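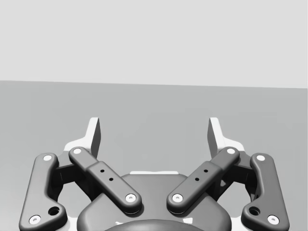

Member sign-in fails after branch transfer - regional nurses' assembly registration

Category: Membership Systems > Event Registration > Resolved tickets

Posted in December by Fevstead Support Desk

Reported problem

Members of the Trorkbridge branch cannot register for the regional nurses' assembly. The registration page accepts the membership number and password, shows the member's name correctly, then returns "You do not hold a current membership in an eligible branch". Student affiliates in the same branch are not affected. Members of the Plaka branch are not affected.

The branch office supplied 14 membership numbers. All 14 belong to full members with dues paid up to the end of the quarter.

Affected parts

Registration form (assembly), membership database, nightly eligibility export. The payment page is not involved, as the assembly is free to members and the form never reaches that step.

Log

09:10 - Ticket opened. Priority set to normal. Registration is open for another 30 days and the hall is not near capacity.

09:25 - Reproduced with a test account placed in Trorkbridge as a full member. Same message. Moved the test account to Plaka, waited for the cache to clear, registered without trouble. Moved it back, failed again. The fault follows the branch and the membership class together.

09:40 - Asked the branch office whether members had tried a different browser. They had. Closed off that line of enquiry, as the refusal comes from the server and the browser has no part in it.

10:05 - Checked the eligibility export from the previous night. The file is present, the size is normal and the checksum matches. Trorkbridge full members are in the file, but the branch code is given as TRK-H. The registration form holds a list of eligible branch codes and has TRK only.

10:20 - Looked up TRK-H in the membership database. It was created when the Ahmadpour ward group was merged into Trorkbridge. The merge script gave every full member of the enlarged branch the new code. Student affiliates are kept in a separate table, which the script does not touch, so they kept TRK and could register.

10:30 - Counted the records carrying TRK-H. There are 120. The ticket therefore covers more people than the branch office knew of. Most have presumably not tried to register yet. Priority raised to high.
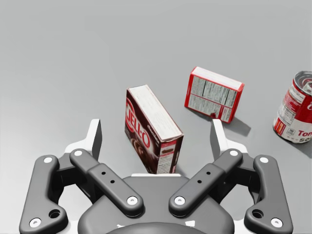 10:45 - Two ways of fixing this. Either add TRK-H to the list held by the registration form, or change the 120 records back to TRK. The first is quicker. The second is tidier but would also change the ballot roll, which is read from the same field, and the roll is frozen while nominations are open. Went with the first.

11:15 - Added TRK-H to the eligible list on the staging copy of the form. Test account registered. Confirmation message arrived with the correct name and the correct assembly, but the branch line was blank.

11:30 - The blank branch line comes from the message template, which has its own lookup of branch names. This is a second list, kept by hand, and it also lacks TRK-H. Added the entry "Trorkbridge". Sent the message again from staging. Branch line now correct.

11:50 - Searched the rest of the code for other copies of the branch list. Found one more, in the coach booking form. Members travelling to the assembly pick a coach by branch, and the pick-up point is filled in from the code. With TRK-H the pick-up point would have been left empty and the booking saved without it. Added the entry there too. No bookings had been saved in this state.

12:10 - Change put on the live site. Test account registered and then cancelled.

12:20 - Ran the 14 supplied membership numbers through the eligibility check in read-only mode. 13 pass. One still fails.

12:35 - The remaining record has a trailing space after the branch code. It was entered by hand after the merge. The form compares codes exactly. Removed the space from the record with the agreement of the membership office, who confirmed that this does not alter the ballot roll. Record now passes.

12:50 - Ran the same check against all the TRK-H records. All pass.

13:05 - Branch office told that members may register. They asked whether places had been lost to other branches in the meantime. They have not. Each branch has a reserved block of 50 places until the closing date, and the Trorkbridge block is held against the branch name and not the code.

13:30 - Branch office replied to say that two members had registered and received the confirmation message. One of them reported that the workshop choices did not appear. See next entry.

13:45 - Workshop choices appear only after the member has confirmed the email address on file. The member had not yet followed the link in the message. Working as designed, though the wording on the page does not say so. Passed to the web content queue as a separate ticket.

14:00 - Status changed to resolved.

Cause

The merge script introduced a branch code that three other parts of the system did not know. Each of those parts keeps its own list.

Workaround while the fault was present

None for members. Branch officers could add a member to the assembly by hand from the officer screen, which does not check the branch code. No officer did so, and there are no duplicate entries to clear up.

Still to do

1. Have the registration form, the message template and the coach booking form read branch codes from the membership database. Raised as a change request, not yet scheduled.

2. Strip spaces from the branch code on entry. Small change, goes in with the next release.

3. Once nominations close, decide whether TRK-H should be folded back into TRK. This is for the membership office to decide. If it is done, leave TRK-H on all three lists until the assembly is over, as registrations already made will carry the old code.

4. Add a step to the merge procedure: register one test account from the merged branch for any open event before the merge is signed off.

Notes for branch officers

If a member sees the "eligible branch" message from now on, check first that dues are recorded as paid and that the member is not listed as lapsed. The same message is used for all three conditions. If both are in order, open a new ticket with the membership number and the time of the attempt. Please do not reopen this one. Passwords should not be included in a ticket - we do not need them and will delete any that are sent.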